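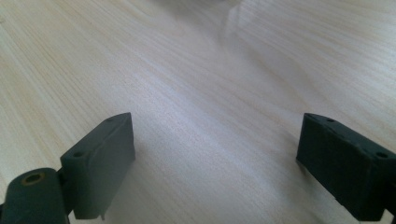 Apr 18, 2026

Finish tests for the Hillow desks, cont. Starting over on panel B — the first coat went cloudy near one end and I don't trust it. Scraped back, then 60, 120, 180. Took most of the morning, arm is dead.

Amra Nikolovski called from Rastcombe. They want satin, not matte, and they want to see a sample in their own light before they say yes to anything. Fine. Told her end of next week, probably optimistic.

Mix today: Vidmar oil, thinned a bit for the first pass, straight for the second. Wipe on, leave it, wipe off. Rag test clean. Second coat needs 48 hours, no cheating this time!! (see August, the bench tops, sticky for a month)

Water drop test on panel A: faint ring, gone after buffing. Coffee ring stayed. Red wine not tried, no wine.

Imico hardwax — Blagoje swears by it, I find it drags. Smells better tho. One small tin left, order more or drop it? Ask him. Price went up agian.

Edges are the problem. End grain drinks it and goes two shades darker. Tried a sealing coat on a scrap, better but now the edge looks plastic. Maybe sand the ends finer, up to 400, and skip the sealer. To try.

Sheen under the window looks patchy, under the tubes looks perfect. Check panels from low down, both directions, before signing off.

Still to do:
label the scraps
new filter for the extractor
rags in the WATER bucket, not the bin (Blagoje)
call Amra back re leg height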